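Community Help – Kitchen and Dining – Storage and Small Fixtures

White mug tree leans when only one side is loaded

Posted by Florencio Paredes
Mon 18 November

Good afternoon. I am responsible for the furnishing of the shared kitchenette at our office in Dimville. In April we purchased a mug tree of the freestanding kind, with a round flat base, a thin vertical pole and eight curved arms at the top. It is white throughout and was sold under the Pratberg name. It has been kept on a light gray table near the sink.

The stand is steady when it is bare and when all arms are in use. When mugs are hung on one side only, the pole leans noticeably toward that side, and on two occasions the base has lifted from the table. Our mugs weigh 420 grams each. A lighter set, at 115 grams each, gives no trouble.

I would be grateful for guidance on the following points. Is the lean a fault in the stand or a matter of loading? May the base be weighted or fixed without marking the table? Finally, the base is nearly the same color as the table, and colleagues have set trays down on the rim without noticing it. Is there an accepted way of marking it?

The stand must remain movable, as the table is cleared every evening for wiping.

Posted by Rodrigo Abreu

Dear Mr. Paredes,

There are two separate matters in your message, and it would be best to settle the first before attending to the second.

Please begin by removing all mugs and checking the joint between the pole and the base. On most stands of this pattern the pole is threaded and works loose with daily use. Turn the stand on its side on a folded towel, hold the base still and turn the pole clockwise until it stops. Hand pressure is sufficient. If there is a screw on the underside, tighten that as well. Then set the stand upright and press lightly on the end of one arm. A sound joint will allow the pole to flex a little and return. If the pole stays where it was pushed, the thread is worn and the stand should be replaced.

If the joint is sound, the lean is a matter of loading. Four of your mugs come to nearly 1,700 grams, all of it held away from the center and well above the table. A light base cannot be expected to hold that. Hang the mugs in opposite pairs and take them down in the same order.

A steel disc may be fitted beneath the base. We use one of 520 grams, slightly smaller than the base so that it does not show, held with double-sided pads and faced with thin cork. The cork protects the table and also reduces sliding. I would advise against gluing or screwing the base down where a table is cleared daily.

As to visibility, a round placemat in a dark color placed under the stand is the usual remedy. It should extend two fingers' width past the rim on all sides. Colored tape along the rim is also used, but it collects grease and must be renewed.

Our own stand is of the same general pattern as yours, and the base is as difficult to make out against a pale table as you describe.

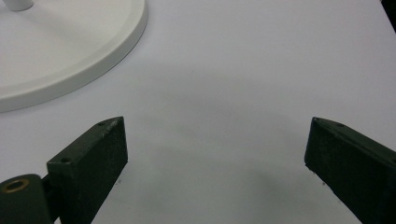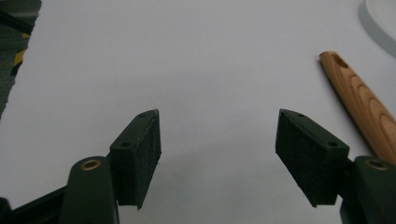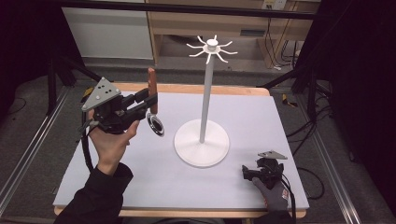
First picture: part of the white base and the foot of the post. Third picture: the full stand with its eight arms.

Posted by Clivach Household Desk

We had the same problem and stopped using the stand for heavy mugs. They are now kept on a shelf and the tree holds only the small espresso cups. No further trouble.

If you do replace it, look for a wider base. Simões has one with a stone foot that does not move at all, although it is heavy to lift and you would need to wipe around it. Also check the small knob at the top. Ours was loose, and the arms turned under load until it was tightened.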